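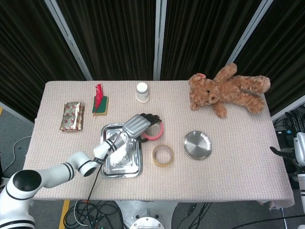 Ticket 2256 – left hand drifts during teleop demos
Opened 11 January 2018
Product: Liritz teleop kit, two arms
Status: open

Hi again! So I'm back with the left arm problem, and I've got more to go on this time. We're recording demos of picking things up off the table and putting them in the steel tray, all driven by remote control from the glove side. The right arm is fine. The left one follows me nicely for the first 40 seconds or so of driving, then the fingers start closing on their own while my hand is wide open. The roll of pink tape is the worst, I line up on it and the thumb creeps in before I get there.

What I've tried so far:

Recalibrated the glove 3 times. Better for one demo, then back to drifting.

Swapped the wrist cable for the spare Balach sent us. No change at all (I really thought that was it).

Dropped the command rate to 60 Hz. Still drifts, just slower – and now the arm feels mushy, so I put it back.

Played back an old demo from July with the glove unplugged. No drift! So I'm pretty sure the hand itself is okay and it's something in the glove readings.

Can you tell me where the finger offsets get saved? I'd like to wipe them and start clean before I record any more. Logs are attached, the bad stretch is near the end of the second one.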